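Teaching software to read a shirt

The planning team at Mazandarani starts its mornings with laundry. By the time I arrive, at half past nine, a lead developer has already scrubbed through 17 clips of the same kind of job: a person, a shirt, two hands. "I never get bored of it," she tells me, and I believe her. "Every crease is a new problem!"

Her group writes Vetex, a planner that takes first-person video of clothes being handled and turns it into steps a two-armed machine could try. It sits on top of Mamelley, the perception layer, which finds collars, cuffs and hems and keeps track of them as the cloth moves. The hard part, she says, is that cloth has no fixed shape. "A cup is a cup from any side. Move a sleeve and you have a different object, as far as the old code was concerned."

She pulls up a mint-green shirt on a flowered sheet, a favorite around the office.

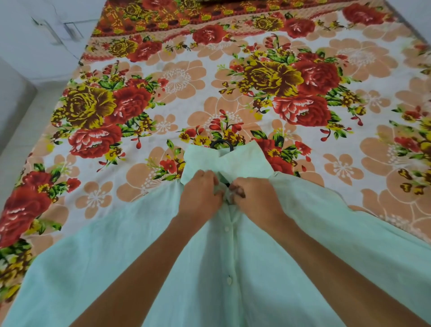
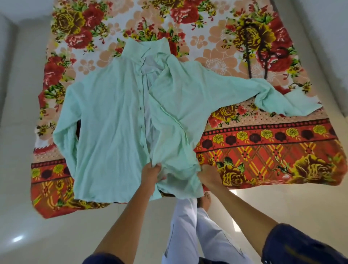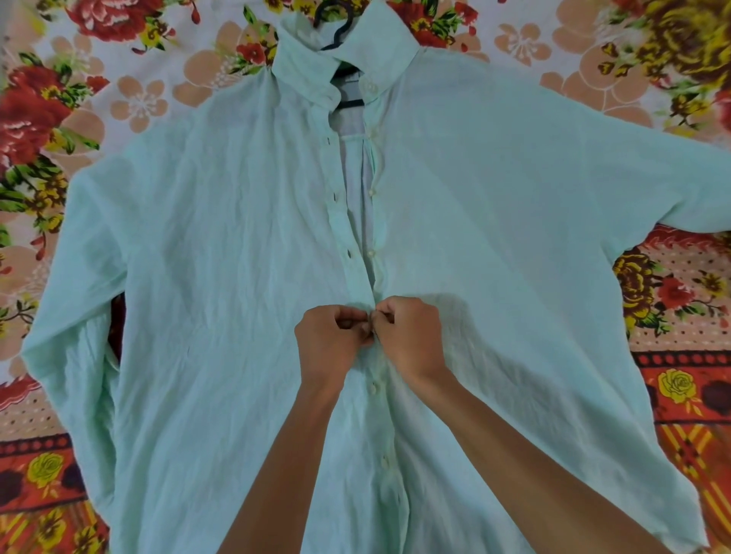

Hands at the collar, at the hem and at the button placket.
Issue 50 | Page 498

"Look at all those roses," she says, delighted. "Our first version thought half of them were part of the shirt." The fabric is thin, too, so layers show through one another, and an edge detector that does fine on a thick towel gets lost. Mamelley now scores each edge by how it moves with the hands - if the fingers pull and the line follows, it is probably cloth.

Buttons get their own module. "With a button you need to know which hand holds what, and which panel each hand has," her colleague explains from the next desk. He wrote most of that part, and he draws it for me on the back of an envelope: two grips, two panels, one slit. The thumb often hides the button, so the software has to carry a guess forward until the fingers open again. "It keeps several guesses alive. I love watching it drop the bad ones."

The labels come from Zulton, the team's own annotation tool, where a clip is cut wherever a grip changes. A long clip used to take an entire afternoon. Now the tool suggests the cuts and a person fixes them, and the library has grown to some 2000 labeled grips.

Plenty still goes wrong. A hem grip and a placket grip can look alike when the front is open, and the planner sometimes picks the wrong next step with great confidence. Hangers are another sore point - the hook is easy to find, but the rest hides under the fabric and changes how the shoulders lie.

What comes next? Sleeves, they both say at once. She wants the planner to decide for itself when a sleeve should be left alone, and he wants it to run faster on the office machines. They are still arguing over which goes first when I pack up my notebook.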